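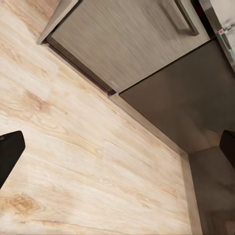

What does the Sturkis kit cost for a small shop? It rents for $313 a month, and training is included.

I spent a lovely August afternoon at Lastska, where Deming Luo walked us through the kitchen practice program that comes with it (and kept the coffee coming, bless him!).

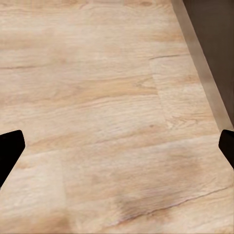 He let each of us have 30 minutes at the controls, and I could happily have stayed until supper. I'd still like a longer trial before signing anything.

Contact Tobias Dunleavy | Back to top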